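Household Systems, Handout 4: The Utensil Caddy
Instructor: Golnar Mazandarani
Read before the workshop. Bring one utensil you own and cannot explain.

Last session we did drawers, and several of you are still recovering. A drawer hides its mistakes. A caddy stands on the table and shows them to your guests, so today we look at one in working condition, with chopsticks and spoons sharing quarters.
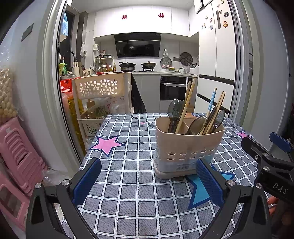
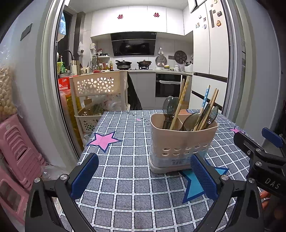
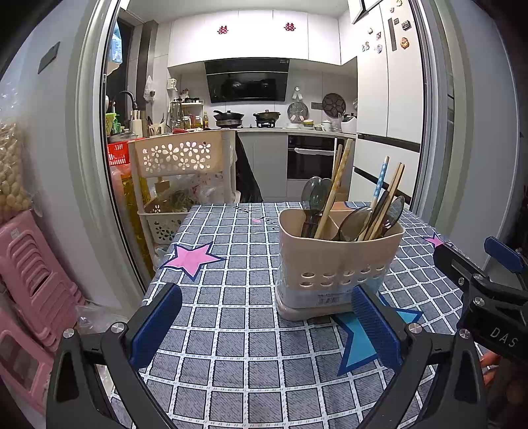
Fig. 4.1 to 4.3. Divided caddy on a dining table, chopsticks and dark translucent spoons. Note the holes low on the sides.

1. Terms
Caddy: any upright holder for eating tools. Students from the Drelwood section say "crock." They may continue.
Compartment: a space with a wall around it and, in theory, a purpose.
Drift: the movement of utensils out of their compartment and into somebody else's. Drift is normal. It becomes a problem when you need a matching pair and the soup is already in the bowl.

2. Holes
Perforations near the bottom let water out and air in. The water then needs somewhere to go, and it will pick your tablecloth unless you give it a tray. Empty the tray. I say this every November and every November I inspect a tray.
A caddy with no holes is a vase.

3. Chopsticks
The patterned ones in the figures can be told apart from across the table. Plain wooden ones can only be told apart by their owners, who are always certain and frequently wrong. Vangelis Makris will defend the all-plain household in discussion: if every stick matches, every two sticks are a pair. Ya-wen Tsao will take the other side, one pattern per person. Please let her finish this time.
Tips up or tips down? The department has no position. Pick one and tell the people you live with.

4. Spoons
Spoons nest. Two spoons nested while damp dry slowly, and the one behind stays wet longest. Face the bowls in different directions, or spread them between compartments. Dark spoons hide water spots, which can be counted as a feature or as a way of not finding out — see the reading.

5. Location
Table or counter. The table saves steps at dinner and costs you space for the rest of the day. A busy printed cloth, stars and all, forgives a good deal.

Exercise
Empty your caddy completely. Wash it, including the corners (a bottle brush works). Refill it with what your household used yesterday and put everything else in a box. Write 900 words on the box.

Hand in to Tolera Lemma, room 905, by 2022-12-15. Late papers lose 20 points. Papers about forks will be returned unread, as forks are Handout 5.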